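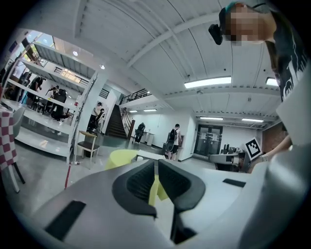
Work, Tools and People
Notes for Session 6: When the job becomes showing the job

Welcome back, everyone, and thank you for the short reading responses, which I enjoyed very much (even the cross ones, perhaps especially the cross ones). As before, these notes follow the lecture loosely. I have put back a few things I skipped when we ran out of time, and I have taken out the long detour about my first summer job in a mail room, which some of you were kind enough to laugh at and which you do not need for the paper.

Where we left off

Last time we talked about the old picture of automation, in which a machine is wheeled in, a person is sent home, and the argument is about how many and how soon. I said then that I find this picture a bit thin. It leaves out the long stretch in the middle, the months or years when the machine is there and so are the people, and everybody is working out who does what. Most working lives that are touched by automation are spent in that middle stretch, and this session stays inside it.

Our case is Moststead, a company that packs and repacks small household goods for other companies: gift boxes, sample sets, returned items that need to be checked and closed up again. It is light work, mostly done standing at a table, and it changes all the time. One week it is candles and the next week it is cups. For years that constant change was what kept machines away from it. A machine that could close one kind of box was no use on the day the other kind of box arrived.

What changed is how the machines are taught. In the older way, which those of you who took the spring course will remember, an engineer wrote down each movement. In the newer way, a person carries out the task while holding a gripper of the same sort the robot will have, with a camera watching, and the recordings of many such attempts are used to train the robot. You pick up the thing with the gripper, you put it where it goes, you do it again. Nobody at Moststead had done anything like this before Kurnuson, the supplier, came to visit.

The new task

I want to spend some time on what the work is like, because the reading hurries past it.

The person holds a gripper in each hand. So the first thing that happens is that a worker who has spent years getting quick and sure with ten fingers gives them up and gets two pads per hand instead. Idun Isaksson had been packing for 13 years when she started, and she told me that her first hour made her feel like somebody else's grandmother trying on mittens. She could not feel how firmly she was holding anything. She had to look. And she found that a great deal of what she knew about boxes was knowledge she had never looked at in her life: how much a lid gives before it bends, which corner to lift first, when to let go.

Some of that comes back. After a few shifts, she said, she stopped thinking about the grippers and thought about the box again. But it comes back in a different form, and slower, and she had to get used to doing badly, in front of colleagues, something she was known for doing well. Please hold on to that. When we talk about "reskilling" (a word I use as little as I can), we usually talk as if people were simply adding something. There is often a stretch in which they are visibly worse at their own trade, and whether that stretch is kind or cruel depends a lot on how the place is run.

The second thing is the body. Packing with bare hands is quick and close; the elbows stay near the ribs. With the grippers the arms reach out in front and the tool has weight of its own, so the shoulders do more than the fingers. Shuk-fan Chou, who looked after the schedule during the trial, put in a rest after every four runs. She had begun with longer sets and shortened them when people started rolling their necks between runs. I mention this because the contract said nothing at all about rests. It had a figure for recordings, 3000 of them, and a delivery month, July, and that was all it had to say about the work.
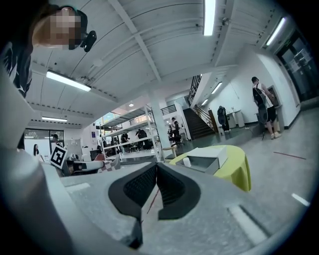 The third thing, and the one I would most like you to think about for your papers, is what happens to the idea of a good day's work. At the packing table a good day was easy to recognize. The pallet was full, the truck had left, and you could go home. In the teaching work there is no pallet. The same cup may go into the same box all morning and come out again each time. Tormod Kvam, who is a very cheerful man and had been looking forward to the whole business, said this was what nearly made him ask for his old place back. He would come home, his daughter would ask what he had packed, and the answer was that he had packed a cup.

What helped him was a change in how the results were shown to the workers. In the beginning they got a number at the end of the shift, so many runs accepted, so many rejected, with no word as to why. Tormod asked to see the rejected ones. It took some weeks before anyone at Kurnuson could arrange it, and then he sat down with one of their people over a pot of coffee and went through a stack of them. Several were runs he was rather proud of! He had saved a tipping lid with a quick little nudge from the side, and the software had marked the run as a mistake. They had a long talk about whether a saved mistake is a mistake. In the end those runs were kept in a group of their own, and Tormod was asked to record more of them on purpose.

You can read that story in two ways, and in the seminar I will ask half of you to argue each one. In the first reading, a worker's judgment was recognized and the system got better for it. In the second reading, a worker handed over the most valuable thing he knew, the way to rescue a job that is going wrong, and he was paid the same hourly rate he got for putting cups in boxes. I do not think you have to choose for good, but I would like you to feel the pull of both.

Who owns a movement?

This brings us to the disagreement in the readings. Brøndum, a firm that runs similar trials for other packers, pays people for each accepted recording. Moststead stayed with the hourly wage. The argument for paying by the piece is that it is plain and that fast people earn more. The argument against it you can probably work out from what I have said above: if every accepted run is money, nobody will stop to ask about the rejected ones, and nobody will volunteer to record a rescue that may or may not be accepted.

There is a further question underneath, and the law where most of you will be working has little to say about it so far. When Idun leaves, the recordings stay. They may be used to train a robot in some building she will never visit. Is this like a carpenter selling a chair, where the chair goes off and has its own life? Or is it more like an actor's performance, where we have got used to the idea that something is owed each time it is shown? Tormod Engström's chapter (in the course reader, and please note that he is a different Tormod from the one in our case, as this caused some confusion last year) argues for the second view. I am half persuaded. His comparison works nicely for one person's recordings, and much less nicely when the recordings of many people are blended together and no single movement can be traced back to anybody.
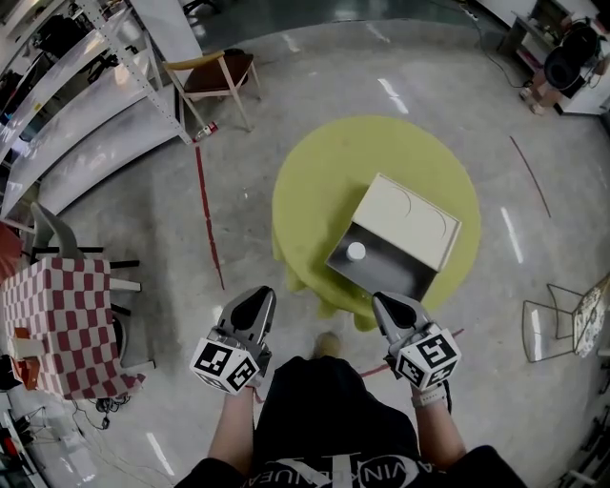

One more point on this before we move on. The recordings take in more than the hands. Cameras of this kind look out past the grippers into the room, and a room in the middle of a working day has other people in it, walking through, bending down for something, chatting by the stairs. At Halunside, the site where the later part of the trial was held, the people who had signed up to record had all been given a form and a proper explanation. The people who merely had business in the building had been given neither. Shuk-fan raised it, faces are now blurred before anything is stored, and there is a sheet by the entrance. It is a small matter compared with wages, I suppose, but it is a good example of how the edges of a new kind of work spread further than the plan does.

What changed at Moststead afterward

The robots handle the closing of the two plainest boxes. People handle everything else, and they also handle the robots, in the sense that somebody has to notice when a lid has gone on crooked and decide whether to stop. This noticing job was first given to whoever was free. It is now a named post with a bit more pay, and Idun has it on the early shift. She likes it well enough. She misses the talk at the big table, which has become harder to keep up with fewer people standing at it, and she says her hands get cold.

Kvam still records when new goods come in. No one was let go during the trial. I was asked after the lecture whether that will last, and I said I do not know, and I still do not. Two people who retired were not replaced, and I would count that as a change too, even though it shows up in none of the reports.

For the seminar

Please read Engström's chapter and the short trial summary from Moststead. While you read, think about these:

Where in the case does a worker learn something, and where does a worker give something away? Are there places where both happen at once?

Suppose you had been asked to write the contract. What would you put in it besides the number of recordings and the month?

Pick a job you have done yourself, paid or unpaid. Which part of it could you show with a pair of grippers, and which part would be missing from the recording?

Papers are limited to six pages. If English is not your first language and you would like someone to look over a draft, come by my office at 4; I am nearly always there, and there is usually cake.

Agnes Söderlund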